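Home | Products | Kitchens and Tea Points | Hire | Support | Contact

Jandura Worktop Systems
Flovdale Range: Freestanding Counters for Shared Kitchens

The Flovdale range has been developed for shared kitchens in offices, halls of residence, day centres and small places of worship. It is supplied as a set of freestanding counter units which may be joined in a straight run or turned through a corner, and which can be taken apart and moved when the premises change hands or the room is put to another use. No part of the range is fixed to the building except where the customer asks for wall brackets.

Customers who are replacing an older Wirkex counter should read the section on heights before placing an order. The two systems do not share a leg, and a Flovdale unit placed beside a Wirkex unit will stand slightly higher unless the adjustable feet are wound fully in.

Construction

Each unit consists of a folded steel top, a welded under-frame and four legs with adjustable feet. The top is stainless steel with a brushed finish. The front edge is turned down and back on itself so that no raw edge is left within reach of the hand. The rear edge may be ordered flat, for use against a tiled wall, or with a low upstand where the wall is painted.

The under-frame is closed on three sides. The fourth side is left open to allow pipes and cables to pass, and the open side may be placed to the left, the right or the rear. This must be stated on the order form, as the frame cannot be altered once it has been welded.

A sound-deadening pad is bonded beneath every top. It reduces the ringing noise that is a common complaint with steel counters in rooms where people are working or sleeping nearby. The pad should not be removed, and units returned to us without it cannot be accepted for exchange.

Loading

The evenly spread load for a standard unit is 471 kg. This figure applies to a unit standing on a level floor with all four feet in contact. It does not apply to a unit on castors, for which a separate sheet is issued with the order. Heavy appliances such as bench ovens should be placed over the legs and kept away from the middle of the span.

Customers often ask whether a person may stand on the counter to reach a high cupboard or a light fitting. The range is not intended for this purpose and we advise against it in all cases.

Arranging a small kitchen

The most frequent request received by our planning desk is for a layout that leaves a clear working area in front of the items that remain out all day. In a shared kitchen the kettle will nearly always stay on the counter, as will crockery in daily use. We recommend that these be grouped towards the back and that the front of the counter be kept for preparation and serving.

Worktops in use, with tableware and kettle

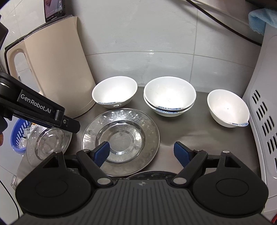
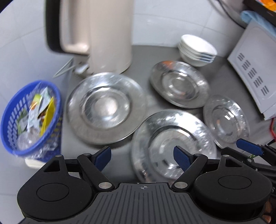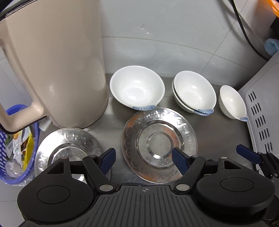 Where two groups use the same kitchen, for example a morning club and an evening class, a second short unit is usually a better purchase than one long one. It allows each group to keep its own things apart and avoids disagreement over space. The short unit may be placed on the opposite wall or stored folded when it is not needed.

Sockets should be planned before the counter is delivered. We supply a cable port with a rubber collar, which is set into the rear of the top at the works. A port cannot be cut on site without voiding the guarantee. Any electrical work must be carried out by a competent person and in line with the rules that apply to the building.

Heights and feet

Standard units are supplied for a working height suited to most adults when standing. A lower version is available for schools and for kitchens used by people who prefer to work seated. The feet on both versions provide 30 mm of adjustment, which is enough for most older floors. On floors that fall steeply towards a drain, packing plates may be ordered at the same time as the counter.

Feet should be checked once the counter has been in place for a month and again whenever the floor is re-laid. A unit which rocks should be emptied before any adjustment is made.

Cleaning and care

For daily cleaning, use warm water, a little washing-up liquid and a soft cloth. Wipe in the direction of the brushed grain and dry the surface afterwards. Tea and coffee marks will normally lift with a paste of bicarbonate of soda left on for a few minutes.

Bleach, wire wool and scouring powder must not be used. Salt should be wiped up the same day. In hard water areas a white film may form where kettles are filled and set down, and this can be removed with a weak solution of vinegar, rinsed off thoroughly.

Fine scratches will appear in the first weeks of use. They are a normal feature of brushed steel and are not treated as a fault. The surface becomes more even in appearance as it is used.

Options and accessories

The following may be added to any unit at the time of order:

Under-shelf, full depth or half depth
Rear upstand
Cable port with rubber collar
Lockable castors, set of four
Mwakyusa pull-out waste drawer, left or right hand
Corner joining plate with cover strip
Wall brackets, pair

The Mwakyusa drawer is made to fit the Flovdale frame and requires no drilling. It cannot be used together with the full-depth under-shelf. Replacement liners are held in stock and may be ordered separately.

Delivery and assembly

Standard units are made to order. Customers should allow six weeks, or eight where castors or the Mwakyusa drawer have been chosen. The works closes for part of July, and orders placed shortly before the closure will be dispatched when it reopens.

Units are delivered flat, with the top wrapped separately. Assembly requires 2 people and the key supplied in the fixings bag. The protective film should be peeled from the top within a week of delivery, particularly in sunny rooms, where the adhesive may harden and become difficult to clean away.

Our drivers deliver to the ground-floor entrance only. Customers in upper-floor premises should measure the lift and any turns on the stairs beforehand. A carrying service is offered in some areas and must be booked with the order.

Guarantee

The frame and top are guaranteed for 12 years against faults in material and welding. Feet, castors, collars and drawer runners are guaranteed for two years. The guarantee passes to a new owner if the counter is sold with the premises, provided that the original order number can be given.

Claims should be made in writing, with a short account of the fault and the number stamped on the inside of the front left leg. Damage caused by unsuitable cleaning products or by overloading is not covered.

Contact the planning desk | Terms of sale | © Jandura Worktop Systems. All rights reserved. | Back to top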